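3.2 Work surface and packing materials

All packing tasks were carried out on a single table, the top of which was covered with a large sheet of beige cardboard. The sheet was chosen after a short comparison with the bare table top and with a rubber mat. On the bare top, light parts such as trays and lids slid when an item was lowered into them at a slight angle. The mat prevented sliding but gripped the parts so firmly that small corrections of position became difficult. Cardboard gave a result between the two and was kept for the remainder of the work. It was replaced when creases began to affect how flat a tray would lie.

The materials follow the order of a small repair counter, where a returned telephone is placed in an inner tray before it goes into its outer box. The outer box was left out of the present study. Earlier work on counter packing (Wolde and Negussie) treated the tray and the box as one step, which makes it hard to tell whether a poor fit arises from the tray or from the box wall. We therefore consider the tray alone and record the final position of the telephone relative to it. Trays were supplied under the name Plellard and were used as delivered, without trimming.

A session consisted of 12 placements, and sessions were held until 114 valid placements had been obtained. Placements in which the tray had been set outside the central area of the cardboard were discarded and repeated. Before each placement the tray was laid flat near the middle of the table, and the telephone was presented above it with the screen facing upwards (Fig. 4). No marks were drawn on the cardboard to show where the tray should go. In pilot sessions drawn outlines had led the operators to line up the telephone with the mark and to pay less attention to the tray itself.

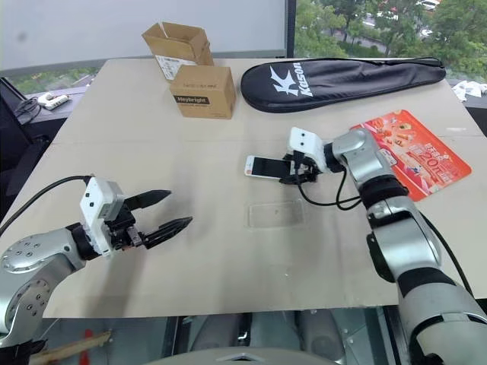

Figure 4. White smartphone held horizontally, screen up, over the clear plastic tray on the cardboard work surface.

The choice of a clear tray has consequences for the reading of the results. Against beige cardboard its outline is carried almost wholly by faint edges and reflections, and a change in the room lighting can weaken one side of the outline more than another. Sessions were accordingly held with the blinds down and the ceiling lights on. One Sunday session, held before this rule was adopted, was excluded. Gebreyes trays, which are opaque, were tried in the pilot sessions only and are not included in the figures reported in Section 4.

The tray and the telephone are close to each other in size, so the margin for error during lowering is small. Two kinds of poor fit were distinguished. In the first, one short end of the telephone rests on the rim while the other end lies on the tray floor (tilted fit). In the second, a long side rests on the rim along its whole length (side fit). A placement was counted as seated only when neither condition applied and the tray had shifted by less than 6 mm from its starting position. Shift was measured with a steel rule from the nearest seam in the cardboard, which served as a fixed reference. Scuff marks were not used for this purpose, as new ones appeared during the work.

Judgements of fit were made separately by Lencho and Nikolaidis, who did not see each other's record sheets. Where they disagreed, the placement was examined again before the tray was cleared and a joint entry was made. Disagreement was confined to tilted fits of very small angle, for which the rule could not be read with confidence. Clearing the table and setting out the next tray took up to 20 seconds. During this time the tray was wiped with a dry cloth, as fingerprints on clear plastic were found to alter its reflections.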